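The Backlash

The left linkage had 6 degrees of play at the outer pin. Rochelle Pettigrew wrote the number on masking tape and stuck the tape to the edge of the table, under the others.

"Six is high," said Oda Backlund, from the floor.

"Six is what it is."

They had been at it since four in the afternoon. The log on the laptop stood at 2,349 closures, of which 356 were marked as slips. Most of the slips were on soft goods. Hard objects gave the pads an edge to find. Plush gave them fuzz, then filling, then more filling, and the force curve rose so gradually that there was no point on it where Rochelle could put her finger and say the grip began.

Dwayne Greenberg had promised to send replacement pins from Plostmont in October. The pins had not come. Rochelle had shimmed the old ones with a strip cut from a drinks can, and the shim had worn through, and she had cut another.

"Take the blue one again," Oda said. "Slower. Come in from above and stop when you feel the pile."

Rochelle flexed her hand, took hold of the grip and lowered it over the box.

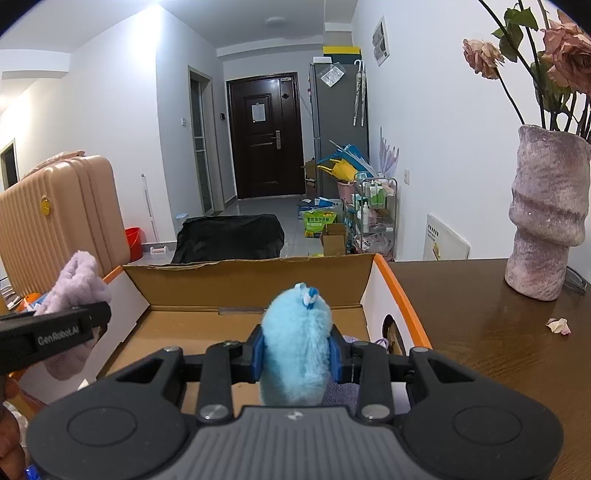 She held the position for a count of seven. The curve on the laptop climbed, wavered and leveled.

"Is that it?" Oda asked.

"That's contact. I don't know if it's a grip."

"Lift."

"Not yet."

She watched the trace. There was a small step in it, a third of the way up, that she had not seen on the earlier runs. She had been closing too fast and the step had been lost inside the slope. She let the pads open, moved down the width of a finger and closed again at the same speed. The step came back in the same place.

"Your mother called," Oda said. "While you were cutting the shim. I told her you'd call."

"What did she want?"

"She asked if you were eating."

Rochelle opened the pads and closed them. Step. She marked the force with the cursor and typed it into the threshold field, deleting the old value, which Dwayne had chosen and defended through two long phone calls.

"Run it on that," she said.

Oda reached up and started a new file. The program asked for a name. She typed pettigrew_slow and pressed enter.

"It's past nine," she said. "There's soup."

"Ten more."

"Ten, and then you call her."

Rochelle pulled a fresh piece of tape from the roll, wrote the new threshold on it and pressed it down beside the six. Then she lowered the gripper and began to close it, slowly, watching the line.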